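Die Werkstatt von Beril Yüksel liegt im Hinterhof, zwischen einer Druckerei und einem Fahrradladen. Seit 11 Jahren polstert sie hier Möbel neu, zuerst angestellt, dann unter eigenem Namen. Zitine heißt der Betrieb, nach einem Wort aus ihrer Kindheit, das sie nicht übersetzen möchte. »Das klingt auf Deutsch nach nichts«, sagt sie.

Gelernt hat sie das Handwerk bei Gökçe, einem Familienbetrieb, der vor allem Gaststätten belieferte. Dort ging es um Sitzbänke, oft 30 Stück im Monat, alle gleich. »Da lernt man, gerade zu nähen. Was anderes lernt man da nicht.« Die Arbeit an alten Sesseln brachte sie sich später an Fundstücken vom Sperrmüll bei.

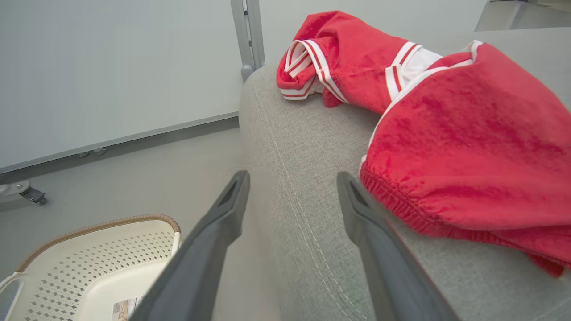

Weiße Doppelnaht an einer hellgrauen Armlehne

An der Armlehne, sagt Yüksel, zeige sich die Abnutzung meistens zuerst. Viele Kunden kämen deshalb mit einem Sofa, dessen Sitz noch völlig in Ordnung sei. Ob sie dann nur die Lehnen bezieht, hängt vom Stoff ab. Ist er nicht mehr lieferbar, rät sie eher zum Kontrast als zu einem Ton, der fast passt. »Fast passt sieht man jeden Tag.«

Über Geld spricht sie offen. Ein Sessel kostet bei ihr ab 400 Euro, der Stoff kommt dazu. Manche gehen nach dem ersten Telefonat wieder, und das nimmt sie niemandem übel. Ein neuer sei eben oft billiger. Am liebsten arbeitet sie mit Wollstoffen von Ramusico — »die verzeihen einem, wenn man zweimal ansetzen muss«.

Im August schließt sie für vier Wochen. Früher hat sie durchgearbeitet, bis die Schulter nicht mehr wollte. Seitdem spannt sie die Gurte mit einem anderen Griff und nimmt schwere Dreisitzer nur noch an, wenn jemand beim Tragen hilft.

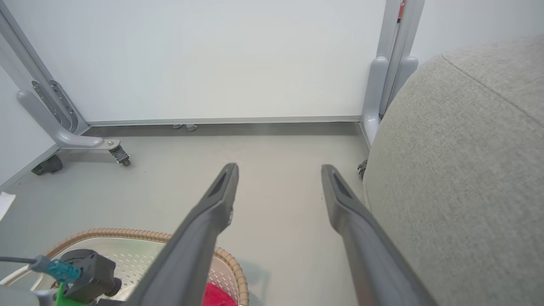 Rosario Sala

Einen Lehrling hätte sie gern, aber die Suche zieht sich. Zwei Bewerber waren zur Probe da, einer ging nach der Mittagspause. »Das Abziehen ist staubig, und man zieht den ganzen Tag Klammern. Wer das nicht mag, merkt es schnell.« Die andere Bewerberin entschied sich für eine Tischlerei.

Zurzeit liegt auf dem Arbeitstisch die Sitzfläche eines Dralo, eines niedrigen Sessels mit Federkern. Der Besitzer möchte ihn in Grün. Yüksel hat ihm drei Muster geschickt und wartet auf Antwort.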